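Bread on a cutting mat: any way to keep it clean, and will the mat survive?

Posted by Hiwot Tamiru in Kitchen and Table

We have a small table that does two jobs. It has a green self-healing cutting mat on top, the gridded kind sold for paper and fabric, and it stays there all week. On Friday mornings the same table is where the bread and pastries get put out. I buy them from Atallah, the bakery near us, and they go into a pink bowl in the middle of the mat.

The bowl is wide but not large. One roll sits in it fine. Two pastries end up pressed together, and if they're glazed they stick, and then the tops tear when someone takes one. I also get flakes all over the grid, and something sticky has worked into the printed lines near one edge. Last week I wiped it with hot water from the kettle and now one corner won't lie flat.
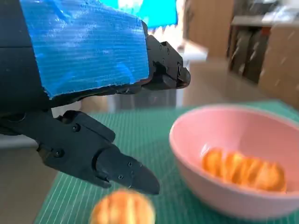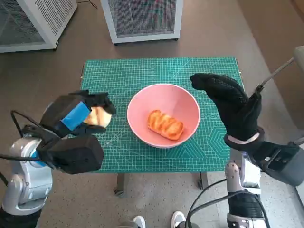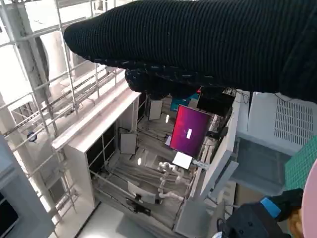
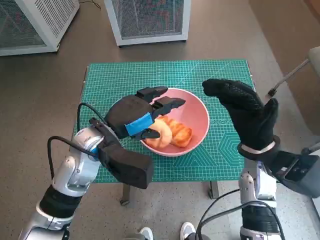
What I'd like to know:

Is it all right for bread to touch a mat like this if a piece gets put down outside the bowl?

What takes sugar glaze off without ruining the mat?

Is there a better way to set out two or more pastries so they don't stick to each other? I'd prefer to keep the bowl. I don't have room for a big platter because the mat is already as wide as the table.

The mat is a Seltuneck, if that matters. It cost 27 dollars and I'd like it to last.

Normand Penner

I ran a framing shop and went through a lot of these mats, so I'll take the mat part.

Hot water is what did your corner. Most self-healing mats are soft plastic in layers, and heat makes them curl. Use cool or barely lukewarm water and a drop of dish soap. Lay a wet cloth over the sticky spot for 6 minutes, then wipe along the grid lines with a soft toothbrush. Don't use a scouring pad, it takes the printing off. Rinse the soap away with a second cloth and dry the mat before you put anything on it.

For the curled corner, put the mat on a flat floor with heavy books on it and leave it a couple of days. Sometimes they come back and sometimes they don't. I wouldn't try an iron. Also keep it out of the sun. I lost two in June one year by leaving them on a bench under the window.

As for food touching it, I wouldn't. Those mats are made for crafts. If you've been cutting on it there are fine slits in the surface holding paper dust, glue, old crumbs and whatever else, and you can't wash them out properly. One piece of bread set down for a second is not going to hurt anybody, but I wouldn't make a habit of it, and I definitely wouldn't slice bread on it.

Emiko Hirose

Agree with Normand about not putting bread straight on the mat. A clean dish towel under the bowl, a few inches bigger than the bowl on every side, gives you somewhere to put a piece down. It also catches most of the flakes. Fold it inward when you're done and shake it outside.

For the sticking, cut a strip of parchment, fold it once and stand it between the two pastries. Put the flatter one in first and lean the curled one against the paper. If one is glazed and the other is plain, I'd put only the glazed one on its own sheet. Let them cool fully before they go in the bowl. Warm glaze is most of the problem, and a deep bowl holds the steam in, so the bottoms go soft too.

If you have more than two, keep the rest in the bakery bag and refill the bowl as it empties. They stay fresher that way anyway. Peeled fruit should get its own dish, the juice will make a crust soggy fast.

Peadar Ní Bhriain

just get a tray

Hiwot Tamiru

Thanks. The toothbrush got nearly all of it off. Corner is under books now. I'll try the parchment this Friday, and I've put a towel with the bowl so I don't forget it.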